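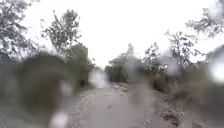 4.2 Surface classes on the Gorkau route

The Gorkau route is a walking path 2279 m long, divided for inspection into 28 segments of unequal length. Segment limits were placed where the surface material changed, where the path crossed a drainage line, or at the two ends of a structure. Each segment was given one of three surface classes: bare earth, mixed earth and loose stone, or timber deck. No segment was paved. The longest run of bare earth measures 663 m and lies between the lower gate and the footbridge.

Classification was done on foot by two assessors working separately, who compared sheets at the end of the day. They disagreed most often where gravel appeared in patches within a segment of otherwise packed earth. The Dalgleish scheme, from which our classes are taken, assigns a segment to the mixed class once loose stone can be seen anywhere on the tread. We relaxed this. Stone on the verge was recorded in a separate column and had no effect on the class, even where it lay close to the edge of the tread.

Figure 3 gives a view along one of the unpaved segments. The tread is brownish-gray packed earth with darker and lighter patches. Scattered gravel and small stones lie on the right-hand verge; the left verge is low grass and weeds. The mottling was not scored. Color was found to be a poor guide to moisture in this soil, and the assessors were told to press the surface with a boot heel before entering a value.

Figure 3. Unpaved tread with rough verge at right.

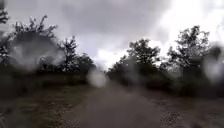 Akihiko Kamata, commenting on an earlier draft, objected that a verge column kept apart from the class would hide the source of most of the loose stone. In his view the material moves onto the tread every wet season and is kicked back off it by walkers, so that a single visit records only where it happened to be lying. We accept the point. The verge column has been kept, but it is now read together with the tread score when segments are ranked for maintenance.

4.3 The footbridge

The bridge was treated as a segment of its own. The deck planks run crosswise, at right angles to the direction of travel, and there is a timber railing with upright balusters on each side. A lower rail runs just above the deck edge. Under wet conditions (Figure 4) a bright reflective strip forms along the middle of the walkway where water has pooled, while the planks toward the lower left stay darker and more matte. The deck was therefore scored in three lanes — left, center and right — instead of once for its full width.

Figure 4. Footbridge deck, wet, with pooled water along the center.

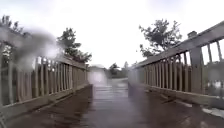 Note on deck drainage
Margus Ozoliņš, Liis Lill and Rüdiger Diekmann
Monday, August 23, 2021

Standing water on a crosswise deck has two common causes. The first is wear. Planks lose thickness where people walk, and on a narrow bridge most people walk in the middle. The second is sag in the bearers, which lowers the center of every plank in a span by a similar amount. The two can be told apart with a straightedge laid across a single plank: wear gives a hollow in the upper face only, and sag shows on the underside as well. We could not reach the underside at Gorkau and do not assign a cause.

Seams between planks should carry water down through the deck. Where they are packed with soil, water stays on the surface until it evaporates or is swept off. The July inspection sheet records the seams as "partly filled" with no further detail. We recommend that future sheets give the number of blocked seams per lane.

4.4 Water on the unpaved tread

Water on bare earth behaves differently from water on the deck. A shallow channel, once formed along the line of travel, collects runoff from both sides and carries fine material downhill. In Figure 5 a lighter, wetter-looking strip extends along the middle of a damp, uneven tread toward the distant tree line. Strips of this kind were logged by start point, end point and width at the widest place. Depth was left out of the main table; readings taken with a steel rule in soft mud differed too much between assessors.

Figure 5. Damp tread with lighter central strip.

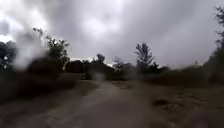
Cutting a cross drain at the head of each strip would, according to Tarmo Žukauskas, do more for the tread than any amount of added stone, which he expects to sink within a season. We have not tested this. The cost estimate in Section 6 is based on adding stone and would have to be reworked if cross drains were chosen. Their spacing depends on slope, and slope was measured only at segment limits.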